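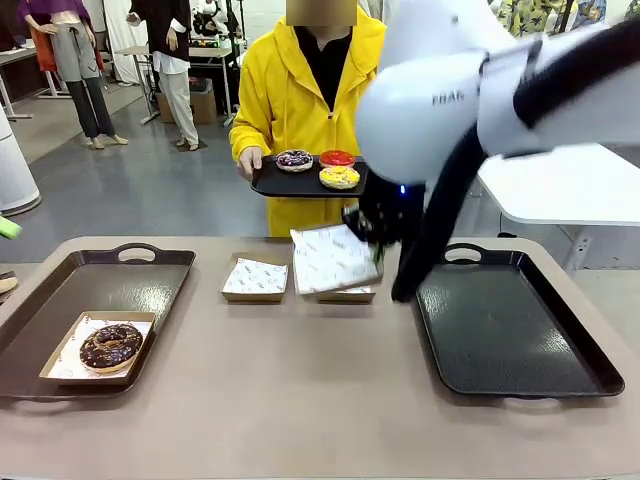 Ausgabetisch, zwei schwarze Tabletts, links Donut mit Schokoglasur im offenen Karton

Begehung Küche und Ausgabe, Bäckereicafé Pillero, Filiale Laltham
Prüfliste Hygiene / Arbeitsschutz / Brandschutz, Stand März
Beginn 6:40 Uhr, vor Öffnung. Bemerkungen bitte lesen, nicht nur die Häkchen.

Kürzel: i.O. = in Ordnung, M = Mangel, gM = geringer Mangel, n.g. = nicht geprüft

1. Wareneingang und Lager

1.1 Lieferscheine vollständig abgelegt - i.O.
1.2 Temperatur bei Annahme notiert - gM. Zwei Lieferungen Jureck ohne Eintrag. Fahrer hat wohl nur abgestellt. Bitte klären wer morgens um fünf unterschreibt.
1.3 Bodenfreiheit Trockenlager - M. Mehlsäcke stehen wieder direkt auf den Fliesen. Palette steht daneben, leer. War beim letzten Mal schon so.
1.4 MHD-Kontrolle - i.O. Stichprobe 20 Artikel, einer knapp (Kuvertüre), keiner drüber.
1.5 Angebrochene Ware beschriftet - gM. Streusel, Mandelblättchen und Puderzucker ohne Öffnungsdatum. Etikettenrolle ist da, Stift fehlt. Stift anbinden.
1.6 Allergene getrennt - i.O. Nüsse unten, Deckel drauf.

2. Kühlung

2.1 Kühlzelle - i.O. Dichtung unten rechts spröde, hält noch. Beobachten.
2.2 Kühltisch Ausgabe - gM. Anzeige und Handthermometer gehen auseinander. Fühler tauschen, Krajewska hat Angebot über 257 Euro geschickt, liegt im Büro.
2.3 Tiefkühler - M. Eisansatz hinten so dick daß die Schublade klemmt. Abtauen, noch diesen Monat. Ware solange in die Zelle im Keller.
2.4 Temperaturliste geführt - gM. Lückenhaft, abends fehlt mehrfach. Nachträgliches Ausfüllen hilft keinem, dann lieber Lücke lassen und Grund daneben.

3. Produktion

3.1 Fritteuse Fett - i.O. Teststreifen gemacht, passt.
3.2 Fritteuse Abschaltung - i.O. Löst aus.
3.3 Knetmaschine Schutzgitter - i.O. Maschine stoppt beim Öffnen. Nachlauf kurz.
3.4 Brotschneider - M. Restestößel weg. Ohne Stößel nicht benutzen, Schild hängt jetzt dran. Ersatz bestellen.
3.5 Glasurwanne Reinigung - gM. Rand verkrustet, Griff auch. Auf den Putzplan, der steht da gar nicht drauf.
3.6 Handwaschbecken - Seife i.O., Papier i.O., Warmwasser kommt erst nach langem Laufen. Hausverwaltung nochmal anschreiben.

4. Ausgabe und Verpackung

4.1 Arbeitsflächen - i.O. Fugen am Wandanschluss neu machen, Silikon löst sich.
4.2 Tabletts - gM. Im Stapel einige mit tiefen Kratzern. Aussortieren, Nachbestellung 18 Stück reicht erstmal.
4.3 Kartons und Einlegepapier - Lagerung i.O. Konformitätserklärung fürs neue Papier fehlt im Ordner. Beim Lieferanten anfordern, kann ja nicht so schwer sein.
4.4 Zangen und Handschuhe - i.O. Zangenhalter zu nah an der Kasse, umhängen. Geld und Zange nicht nebeneinander.
4.5 Allergenkennzeichnung Theke - M. Drei Schilder noch von der Winterkarte. Bei den Donuts fehlt Soja ganz. Sofort, noch vor Öffnung - erledigt 7:25 Uhr, handschriftlich. Bitte ordentlich ausdrucken.

5. Brandschutz und Wege

5.1 Feuerlöscher Küche - i.O. Plakette gültig, Plombe dran.
5.2 Feuerlöscher Gang - M. Zugestellt mit Leergut. Weggeräumt während der Begehung, aber das ist jetzt das dritte mal.
5.3 Löschdecke - n.g. Tasche verschlossen, nicht aufgemacht.
5.4 Fluchttür Hof - i.O. Geht auf, schwer. Scharnier ölen.
5.5 Notbeleuchtung - gM. Leuchte über der Treppe flackert.
5.6 Fettfilter Abzug - M. Überfällig. Wechselfilter sind da, Leiter fehlt. Keine Kisten als Tritt!
5.7 Bodenbelag - rutschig vor der Spüle. Matte ist bestellt, Kostenstelle geklärt, 890 Euro mit der fürs Lager zusammen.

6. Personal und Unterlagen

6.1 Belehrungen Infektionsschutz - i.O., eine Bescheinigung nur als Kopie. Original nachreichen.
6.2 Erste Hilfe - gM. Verbandbuch voll, neues besorgen. Pflaster blau vorhanden, Brandgel abgelaufen.
6.3 Schuhe - gM. Zweimal Turnschuhe gesehen. Ansprechen.
6.4 Schädlingsmonitoring - i.O. Köderstellen ohne Befund, Plan hängt aber noch vom alten Grundriss.

Offen aus letzter Begehung: 1.3 Palette, 3.6 Warmwasser, 5.2 Leergut. Rest abgehakt.

Fristen
Sofort: 3.4, 4.5, 5.2
Innerhalb einer Woche: 1.3, 5.6, 6.2
Bis Monatsende: 2.3, 2.2, 4.3, 5.5
Alles andere bis zur nächsten Begehung.

Rückmeldung bitte schriftlich an die Filialleitung, mit Punktnummer - Zettel an der Kaffeemaschine gehen verlorn. Ende 8:10 Uhr. Keller nicht geschafft, wird nachgeholt.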